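4 Data Collection

4.1 Site and operators

All demonstrations were recorded in one large open room at the Ridgeway site in June. We chose a shared working space over a closed booth. Earlier policies trained on booth data did poorly once people moved through the background, and we wanted that kind of change in the training set from the start. Office chairs, desks and shelving stayed where they were. No backdrop was used, and people in the room were told to carry on with their work.

Each operator worked with a pair of hand-held grippers, one per hand. The grippers have the same finger geometry as the end effectors on the Protura arms used in Section 6, so a grasp made by hand can be replayed on the robot without retargeting the fingers. A camera on the gripper records the wrist view. A square fiducial marker on top of the gripper lets the camera on the opposite hand recover the relative pose of the two tools whenever the marker is in view. When it is not, we fall back on the separate pose track from visual-inertial odometry.

Operators were given a short written task card and ten minutes of free practice. They were not told how to approach an object or which hand to use first. Hilkka Rantala supervised the sessions and reset the table between demonstrations. Resets followed a printed list of layouts for the first half of the collection and were left to the supervisor's judgment for the second half.

4.2 Tabletop tasks

The main task family, which we call Hedness, uses a small table with everyday objects: water bottles, glass jars and a potted plant. The plant is never a target. It is there as an obstacle that must not be touched, and its leaves give the depth estimate more trouble than any other object in the set. Bottles and jars are moved one at a time, either to a new position on the table or from one hand to the other.

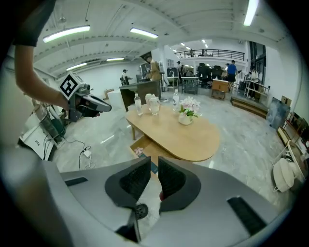

Figure 3. Wrist view from the right gripper in the Hedness tasks, with the second gripper and its marker at left and the bottles, jars and plant on the table.

Transparent objects were included on purpose. A clear bottle offers few stable features, and the policy tends to lock on to the cap or the label. In a pilot with 38 demonstrations, the policy learned to grasp bottles by going to a fixed offset below the cap, and it failed on every bottle of a different height. We therefore varied the bottles between sessions and added the jars, which have to be approached from a different height.

The full Hedness set holds 1904 demonstrations. Of these, 572 include a handover between the two grippers. The remainder are single-hand moves in which the other gripper is held clear of the table or used to steady an object. We kept failed grasps in the set when the operator recovered and finished the task. Demonstrations that were abandoned were dropped.

4.3 Filtering

Raw recordings pass through two checks. The first compares the marker-based relative pose with the odometry-based one and rejects a demonstration if they disagree by more than 28 mm at any point where both are available. Most rejections came from fast turns of the wrist, when the ceiling lights swept through the view and feature tracking was lost for several frames. Slowing the operators down would have reduced this, but it would also have changed the motion we were trying to learn, so we left the speed to them.

The second check is manual. A reviewer watches the wrist video at double speed and confirms that the gripper opening signal matches what the fingers are doing. This catches a drift in the opening sensor that the automatic check cannot see.

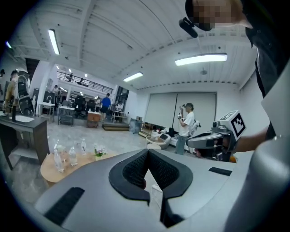
Several operators were sometimes active in the room at once. This caused one problem we had not planned for. The detector would pick up a marker belonging to another pair of grippers across the room and report it as the operator's own second hand. Giving each pair its own marker IDs fixed the issue for new recordings. For older ones we discarded any detection that placed the second gripper farther away than an operator's arm span allows.

We made no attempt to mask out other people in the background for training. Faces were blurred before the data left the collection machines, and the policies were trained on the blurred video. A small ablation in Section 7 compares training with full images against training with crops centered on the fingers. The crops helped on the fixed layouts and hurt on handovers, where the second gripper often enters from the side of the image.

4.4 Held-out site

For evaluation we collected a separate set at our Cidville lab, using different tables and lighting. None of it was used for training or for choosing checkpoints. The same task cards were used there, with the same reset procedure as in the second half of the Ridgeway collection.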